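Can a robot learn by copying?

Grażyna Ostrowski's team at Bikmont tried it with water bottles. A robot watched 137 goes, then had 16 tries alone.
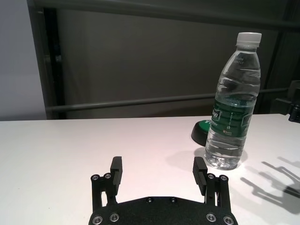 Open gripper, bottle and button.

The team says it worked 2 times more often than before. Hmm — better than what? Ask that first.

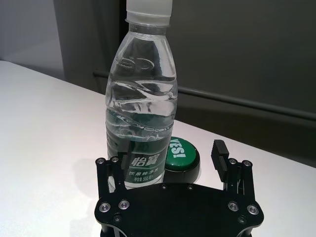 What is a fair test?
One where old and new robots get the same job.

Bikmont used one kind of bottle, so we can't tell if the robot would cope with
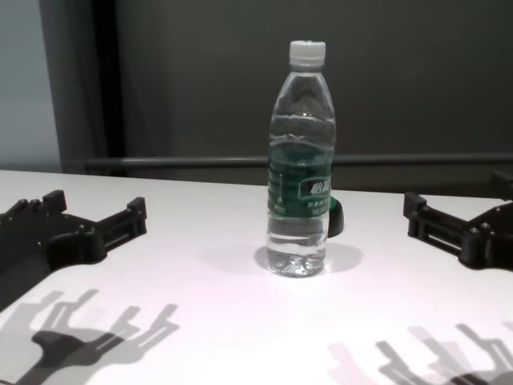
a mug or a carton. I'd wait for July's tests.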